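Choosing and using a thermometer or data logger: your questions answered

By the Bisen test bench team, updated January
Print this page | E-mail to a colleague

We get such good questions about temperature kit that we keep adding to this page. Have a rummage!

What's the difference between the Endia and the Endia Plus?
Memory, mostly. The standard Endia stores 234 readings, fine for a day in a van or a cold room. The Plus stores 2,695, so you can leave it in a loft for weeks and come back to a lovely long graph. Both use the same probe socket.
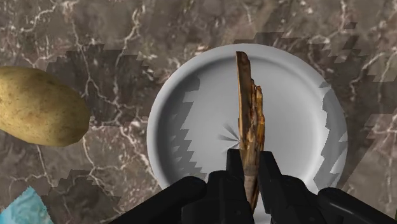
Both also run on the same battery, and you can change it yourself with a coin. Readings are kept while the battery is out, though the clock will need setting again.

Can I use an infrared thermometer on shiny surfaces?
You can, but take care! Polished metal reflects heat from whatever is nearby, you included, and the reading can be miles out. A square of matt black tape cures it. Stick it down, give it a few minutes to settle and aim at the tape. Polished stone is usually much kinder. 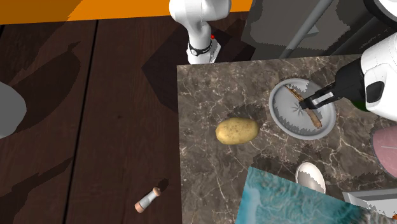
Veined stone worktop, wooden floor beyond.

How often should I have my logger checked?
Once a year suits most people. If yours goes through roughly 3,000 readings a month, or gets knocked about on site, go for every six months. Our Platerska bench does the work and sends back a certificate showing the error at 3 points.
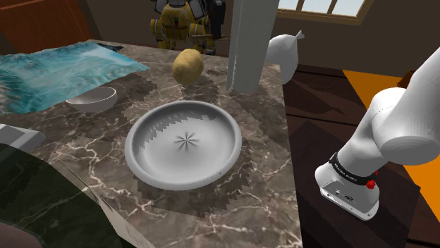 Probe thermometers are the ones we get most excited about, and the Andrade is our favourite for sheer speed. Push the tip into the thickest part of whatever you're measuring and wait for the number to stop moving. With something lumpy, like a potato, that means going in at the fattest bit and stopping near the middle, and it's well worth trying a second spot. Wipe the probe between readings.

Can I read my results on a Mac?
Yes! Plug the logger in and it shows up as a drive, with your readings saved as a plain spreadsheet file.

Does the Andrade work with the Endia socket?
Not yet. The plugs are different sizes, but we do stock an adaptor.

14 shares | 6 comments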